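We use cookies to remember your settings and count visits. Accept all | Manage choices

Guides > Consoles & Storage > Set-up

Section 4: Moving your saves and installing Dradimholm

Read this section before you buy anything. The box for Dradimholm says "ready to play from the disc." It isn't, unless your idea of playing is a menu with one option on it. The disc holds part of the game and a very confident logo. The rest comes down the wire, and the steps below assume you would like to get through that once and not twice.

These steps were checked on the standard console with the February system update. If you are on an older version, the menu names in 4.2 will be different and I can't promise the order is the same.

4.1 Before you start

1. Turn the console off fully. Rest mode does not count, whatever the light on the front seems to suggest.
2. Unplug any external drive you won't be using. The installer picks the first drive it finds and doesn't ask.
3. Clear a flat surface near an outlet. If you are fitting a new internal drive, you will want room for the cover, the bracket and the screws.

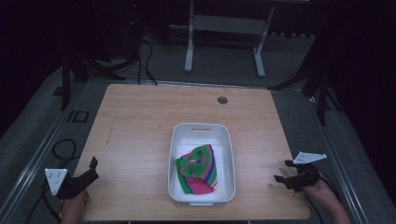 Fig. 4-1. Work area.

4. Check your free space under Settings > Storage. The store page asks for 36 GB. Have 100 GB free. The installer unpacks the game next to the compressed copy before it deletes anything, and if it runs out of room halfway it tells you there is "a problem with the disc." There is no problem with the disc.
5. Have your account password handy. You'll be asked for it in step 4.3 even if you are signed in already.

Note: The manual that comes with the Toltcombe drive says you may skip step 4 "on most systems." I haven't found one of those systems yet.

4.2 Backing up your saves

Online backup is on by default, and the settings page will show a green check next to every game you own. Treat that check as a polite opinion. It means the console tried to upload. It stays green if the upload failed and the console plans to try again later.

1. Go to Settings > Saved Data > Online Storage.
2. Pick the game by name. Do not use Select All, which leaves out any save made under a second profile.
3. Look at the time stamp on the right. If it doesn't match the last time you played, press Upload Now and wait for the bar to finish.
4. Repeat for each game you care about.
5. Plug in a USB stick and copy the same saves to it by hand. Yes, even after steps 1 to 4.

CAUTION: Saves from Tasach can't be copied to USB. The publisher locked them to stop item duping in the online mode, and locked the single-player saves too while they were at it. For Tasach, the online upload is the only copy you will have. Check the time stamp twice.

If you see "Data in use," close the game from the home menu first. If you see it with no game open, restart the console. The support site has a long article on this message and all of it comes down to restarting the console.

4.3 Installing from the disc

1. Disconnect from the internet. This sounds backward. With the connection on, the console downloads the day-one patch and copies the disc at the same time, and each one slows the other down.
2. Insert the disc and let the copy finish. The percentage will sit at 30 for a long while. Leave it alone.
3. When the tile on the home screen loses its gray bar, reconnect.
4. Start the patch by hand from the tile's options menu. Enter your password when asked.
5. Do not launch the game while the patch is coming down, even though a button will appear inviting you to. "Play Now" loads the training level, and any progress in it is thrown out when the patch lands.
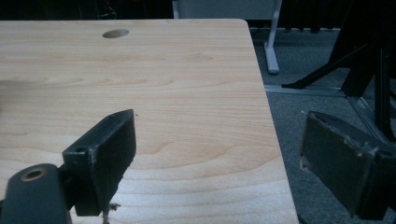 Hiu-tung Mok wrote in to say that step 1 is a waste of effort on a wired connection, that the copy and the patch finished together without any fuss, and that the advice is left over from the old firmware. That may be so. I tried it both ways on Wi-Fi and going offline was faster each time, so the step stays for Wi-Fi users. If you are wired, skip it and see how you do.

Note: The "estimated time remaining" counts download only. It leaves out the install pass that comes afterward, when the console says "Copying" and shows no number at all. Plan on that taking a good while longer than you'd like.

4.4 The graphics modes

Dradimholm asks you to choose a mode the first time it starts. The choices are Quality, Performance and Lui Mode, the last one named for the game's fox mascot. You can change your mind later, but only from the title screen.

1. Pick Performance. You can always go back and admire the puddles.
2. Turn off Film Grain and Motion Blur. Both are on at full strength out of the box.
3. Set your TV to its game setting before you touch the brightness slider. The slider is tuned for that, and if you do it in the other order you will be doing it again.
4. Leave "Adaptive Sharpness" where it is. I moved it from one end to the other and couldn't tell you what it does.

Lui Mode is described in the menu as "the best of both worlds." In practice it runs like Performance in small rooms and like Quality the moment a fight starts, and a fight is when you least want it to. Perhaps a patch will sort this out. The last two patch notes said "improved stability" and left it there.

4.5 Restoring your saves and the pre-order bonus

1. Start the game once and quit to the home menu from the title screen. This makes the save folder. Without it, the restore reports success and puts your file nowhere.
2. Go to Settings > Saved Data > Online Storage > Download.
3. Choose the Dradimholm demo save, if you have one. Your character's name and level carry over. Your gear doesn't, though the trailer hinted that it would.
4. Launch the game and pick Continue, not New Game. New Game writes over the first slot without a warning.
5. Redeem the pre-order code last. It adds 3000 coins to whichever save loads first, and it only works once per account.

CAUTION: The coins can't be moved between slots. If they land on a character you meant to delete, they are gone when the character is. Support will open a ticket for you and close it just as kindly.

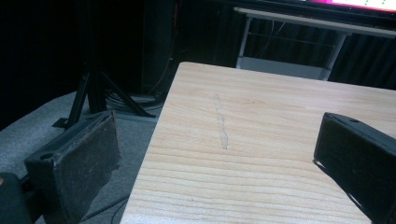

One reader asks whether the code can be used on the demo character before moving it over, so that the coins arrive along with the level. It can't. The demo has no shop and the code screen is grayed out until the full game has been patched. Anyone selling a workaround for this is selling you the code screen.

4.6 If it still won't start

1. Black screen after the logo: unplug the HDMI cable, wait, plug it back in. If that works, turn off HDR and leave it off.
2. "License could not be verified": go to your account page and set this console as primary again, even if it says it already is.
3. Stuck on "Copying": wait. If nothing has changed by the next morning, delete the game and start over at 4.3. Your saves live somewhere else and are safe, provided you did 4.2.
4. Crash on loading a save: start a new game in an empty slot, save, then load the old one. I have no idea why this helps, and I'd be wary of anyone who claims to.

Section 5 covers controllers and headsets — including the chat audio setting that resets itself after every update.

Filed under: Guides, Install Help, Dradimholm

Comments

gristle_pete
The 100 GB part saved me. I had three tries fail with the disc error and was ready to drive back to the store.

Moxie J.
Lui Mode is fine on my set, no drops that I noticed. I think people are too hard on it.

tallowby
Does 4.5 step 1 apply if I bought it digitally? The restore told me it worked and I had no save.

gristle_pete
Yes, same thing. Start it, quit, then restore.

Moxie J.
OK, got into the castle fight last night. I take back what I said about Lui Mode.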